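Zamutwood Extends Outdoor Activity Hours Through November

Zamutwood will keep its Urnport trail loop and adjoining play field open two extra hours per day through the end of November, the recreation office said Monday. The change moves closing time from 5 p.m. to 7 p.m. and applies to the paved loop, the field and the lower climbing area. The upper climbing area keeps its current hours.

The extension follows a trial in which residents logged outdoor activity in blocks of 30 minutes. The office received logs from 821 households. Of those, 84 percent recorded at least one block per week after 5 p.m., when the field was officially closed and only the sidewalk portion of the loop could be used.
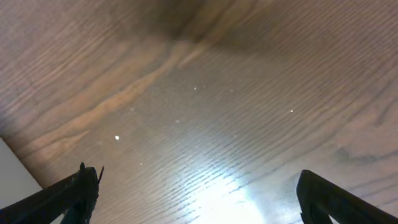

Wood grain on a tabletop.

Lighting on the loop is supplied by pole fixtures set to switch on at dusk and off at 7:15 p.m. The field has no fixed lighting. Two portable units will be placed at its north end and run on a timer. The climbing area will be lit from the parking lot side only, and the office advises that the rope net be used before dark.
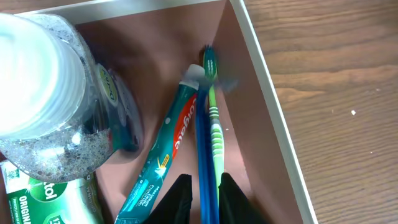 By Hajar Abdel Hamid | Recreation and Parks

Program coordinator Philomena Carroll said the logs were used to set the schedule for guided sessions. Walks leave the Gulel Street gate at 5:30 p.m. on weekdays. Each covers one full circuit of the loop at an easy pace, with one stop at the footbridge. Family games on the field begin at 6 p.m. and are limited to 80 participants per evening. Registration is at the gate and closes when the limit is reached.

"The demand was in the early evening, and the gates were locked in the early evening," Carroll said. "We adjusted the gates."

Strollers and wheelchairs can use the entire loop except the gravel cut-through behind the pump house. Bicycles are allowed until 5 p.m. and must be walked after that. Dogs remain restricted to the outer path and must be leashed at all hours.

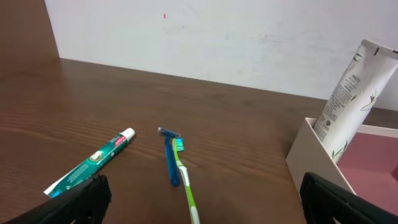
A tube of toothpaste on a wooden tabletop.

Field use will be suspended when the surface is saturated. Closures will be posted at both gates by 3 p.m. and will not affect the loop. Maintenance supervisor Sherif Metwally said the grass will be inspected every Monday and the portable lights moved if wear develops under them.

The office has not decided whether to continue the later hours in winter. Activity logs are still being accepted at the Gulel Street gate.

Last updated: Monday, 4:40 p.m.

Comments (3)

Zdeňka Kolář
Does the bike rule cover kids' balance bikes? The sign at the gate only says "cycles."

M. Naciri
Good change. The footbridge boards are slick after rain and could use grit strips before people start walking there at night.

loopwalker
Is the restroom by the field open until 7 too? It was locked at 4:30 last week.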